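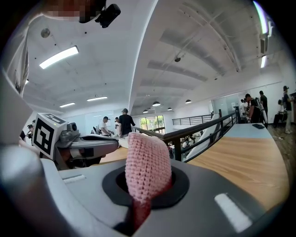 Chapter 5
Crochet and the Claims Made for It

Books on handicraft tend to promise a good deal. Crochet is said to calm the nerves, sharpen the memory and save money, often in a single paragraph. The reader should be wary of all of this, and of the last claim most of all. A jumper made by hand from decent yarn will nearly always cost more than one from a shop, before a penny is allowed for the maker's time.

What can be said with more safety is narrower. Crochet uses one hook and, as a rule, keeps one loop live at a time. A dropped loop does less harm than in knitting, and a mistake can be pulled out back to the last good row. Whether this makes it "easier", as the leaflets insist, is doubtful. Beginners lose count at the edges, and their squares come out as wedges.

Trevor Ashworth, who taught evening classes in Kisau, asked each new group to work a plain swatch of 50 rows before touching a pattern. He thought most of them would learn more from the swatch than from the pattern, and he may have been right, though he kept no records and we have only his word for it.

In this chapter we look at 2 questions. How far does the stitch decide the feel of the fabric, and how far is it the yarn? And why do small shaped pieces so seldom keep their shape? Section 5.1 starts with tension.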